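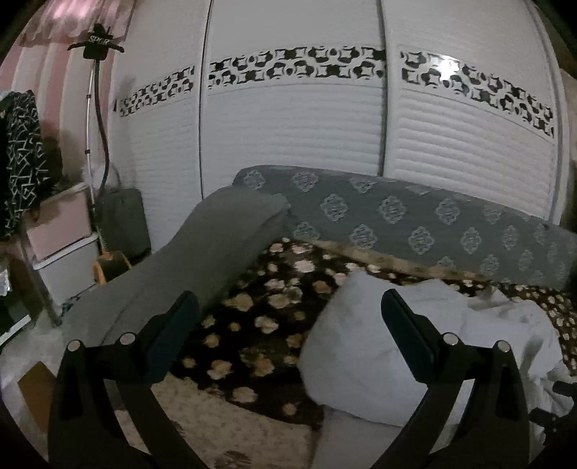
Chapter 3
Pattern and Repeat: How Ornament Fills a Surface

Before we get to any rules, I'd like you to get up from your chair and walk slowly through the place where you live. Take a pencil. Look at the curtains, the floor tiles, the back of a playing card, the edge of a dinner plate, the doors of the cupboards and closets. Write down every place where the same shape turns up more than once in a row. Most of my students come back with a full page, and a few of them come back quite late, having gone on to look at the neighbor's porch railing as well (I never mark anyone down for that!).

In Chapter 2 we spent our time on the single motif - one leaf, one shell, one star - and on how to draw it so that it holds together at any size. Now we put the motif to work. A repeat is made by taking a motif and moving it, turning it or flipping it over, and doing so again and again by a rule that stays the same. The rule matters as much as the motif does. A plain little cross, set down with care, can carry a whole wall, while a beautifully drawn rose set down without any plan will look like something spilled.

Bands and fields

We will begin with the band, also called a border or frieze, where the motif travels in one direction only. Bands are friendly things to start with. They are found around the rims of bowls, along the hems of skirts, and across the doors of a wardrobe, where a strip of white fretwork on a dark ground can make a large, pale piece of furniture feel a good deal lighter. Notice, when you meet fretwork of this sort, that the dark gaps have shapes of their own. We call them the ground, and you'll be drawing them just as carefully as the motif by the time you finish Exercise 3.

Louvers and ridges belong in this chapter too, although students often leave them off their lists. A row of level lines is about the simplest repeat there is, and it makes a very good quiet neighbor for a busy band.

The field comes later in the chapter. In a field the motif travels in two directions and could go on forever if the wall did. Wallpaper is the usual case, and we will look closely at one paper from the Cisneros pattern book of 1879, which I first saw as a student in Rondbridge and have been fond of ever since. Its designer, Margarida Baptista, left notes in the margins on where her blocks refused to meet, and I find those notes more useful than a great many finished drawings.

A word about joins

Every repeat has a join, the line where one copy ends and the next begins. Some makers hide it and some let it show. On furniture, the join may fall at the gap between two doors, and the maker then has to decide whether the pattern should run on across the gap or start fresh on the other side. Both can look well. My own teacher, Carolina Aguiar, liked a fresh start, and I'm afraid I have never quite come round to her view.

What you will need

A soft pencil and an eraser
Tracing paper, at least ten sheets
A ruler and a small mirror without a frame
Scissors
The list you made on your walk

Keep the list close by. In Section 3.1 you'll choose one band from it and trace a single motif, then slide the tracing along until it lands exactly on the next one. Measure how far it traveled and write the distance in the corner of the sheet, where you can find it again when we come to spacing.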